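The mare was called Major, and the dealer swore she was bombproof. I had heard that about eleven other horses, and most of them had gone off like fireworks.

"She came from Gratura," he said, as if the stud's name would settle it. I ran a hand down her near foreleg and said nothing. They were asking more than 22 thousand for her, and her papers looked very clean.

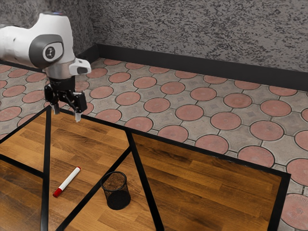

The Votis yard had turned her down in March, came the answer when I phoned that evening, and no, they would rather not say why. Had I seen her canter on the left rein? Had anyone?

I had not. He had shown me the right rein twice and then found it was time for lunch.
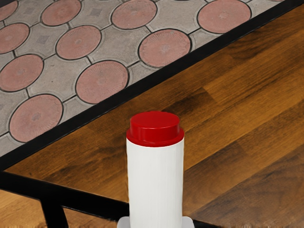 A horse can be made to look sound for an afternoon. I drove back on Thursday, June 16, 2022, without calling first, and found her tied outside with her legs hosed down. I looked for anything that might come out of a vet's bag. A white bottle with a red cap would have pleased me very much – I had a whole speech ready for it. There was only a bucket.

"Left rein," I said.

He put her on the lunge. She went round like a clock, even and bored, and I disliked her for it. Then a gate banged and she stood straight up on her hind legs.

"Wind," said the dealer. The flag over the barn hung dead still.

I offered him half. 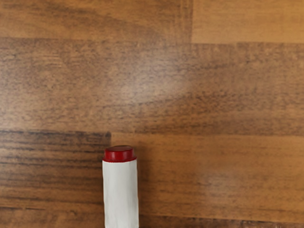
The Left Rein, part one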